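Ticket 727: Catalog search drops notes when underprint color is filled in
Product: Gruteo collection manager, banknote module
Opened by: Anoma Seneviratne
Status: Closed, fixed in May update
Priority: Normal

Problem as reported

I keep a collection of Latin American and Ceylon paper money in Gruteo. Since the last update, any note where I have filled in the underprint color no longer shows up when I search by printer. If I clear the underprint field and save, the note comes back. If I fill it in again, it goes away. The record itself is still there and opens fine from the album view.

It affects 83 notes that I know of. These are mostly provincial bank issues where the face plate is the same across several runs and the underprint is the only way to tell them apart, so leaving the field blank is no good to me.

Steps:
Open any note with a printer entered.
Type a color in Underprint (I used "green" and "ochre").
Save.
Search Printer = the printer you entered.
The note is missing from the results. The count at the bottom of the list still includes it.

Desktop version, English interface. I have not tried the tablet version. 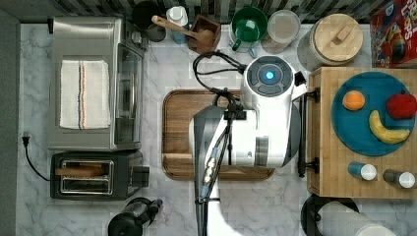 I also tried the search with the filter panel closed and got the same result. Sorting by denomination or by date makes no difference. Exporting to a spreadsheet gives the full list, including the missing notes, with the underprint color in the right column.

First reply, 9:40 a.m.

Thank you for the clear steps. I could not reproduce this on a clean catalog. A few things to check:

Was the catalog started in Gruteo, or imported from another program?
Is the Underprint field the built-in one, or one you added yourself?
Under Tools, Catalog Check, does the report list any errors?

Please make a backup before running the check. The report only reads the file, but the Repair button beside it writes to it.

Iresha Akanda, Gruteo support

Reply from Anoma Seneviratne, 11:15 a.m.

Imported. I used Saha for years and moved everything over when it stopped opening on my new computer. The import brought in roughly 900 notes. Notes I have entered by hand since then work normally, which I had not noticed until you asked.

Underprint is the built-in field. In Saha it was called "Tint" and I matched it to Underprint on the import screen.

Catalog Check reports no errors. I did not press Repair.

One more thing. On the imported notes the color list offers each color twice. There are two greens and two browns. Picking either one hides the note.

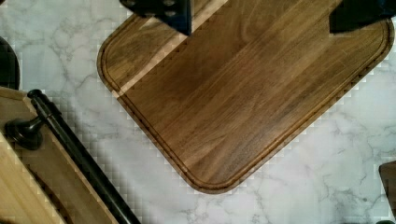

Posted by Iresha Akanda
Support, banknote module
2:05 p.m.

The doubled colors are the useful part. I imported a small Saha file here and got the same thing.

Saha stored a tint as part of the plate description, together with the printer. Our import splits the two, but it leaves a hidden link from the color back to the old plate entry. Before the last update the search ignored that link. Now it follows the link, finds a plate with no printer attached, and leaves the note out.

No data has been lost. The printer and the color are both stored correctly in your file, which is why the export looks right.

Workaround until there is a fix:
Back up the catalog.
Go to Tools, Lists, Colors.
Select the two entries for one color.
Choose Merge, and keep the entry that has no plate number next to it.
Repeat for each doubled color.
Close and reopen the catalog.

Please do not delete the extra colors instead of merging. Deleting blanks the field on every note that used them.

Reply from Anoma Seneviratne, 4:30 p.m.

Merged green first as a test. Those notes are back in the search. Then I did the other colors, 8 in all. Everything shows up now except four notes with a two-color underprint, entered as "blue and pink" in the old program.

Also, a smaller matter. After merging, the serial number range on the specimen notes is shown with the leading zeros removed. 000000 appears as 0. It matters on specimens, where the zeros are the serial number.
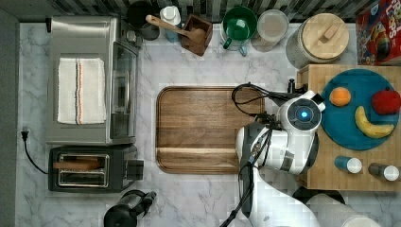
The zeros are still present when I open the record for editing, so it may only be the list view. I can open a separate ticket for it if you prefer.

Reply, 5:10 p.m.

For the two-color notes, the import wrote the whole phrase as a single color. Open each note, clear Underprint, save, then pick the two colors separately. With four notes this is quicker by hand.

The zeros are a separate fault in the list view. Serial numbers are being shown as plain numbers there. I have moved it to its own ticket and added you to it, so there is no need to open another.

Iresha Akanda

Update

Fixed in the May update. The search no longer follows the old plate link, and the Saha import does not create it. Existing catalogs are corrected the first time they are opened. Colors merged by hand are left as they are. The same change covers files imported from Romov and Gonora, which used a similar plate entry.

Reply from Anoma Seneviratne

Installed. Opened my backup from before the merge and all of the notes are found, two-color ones included. The zeros are not fixed yet but I see that is still open. You can close this one.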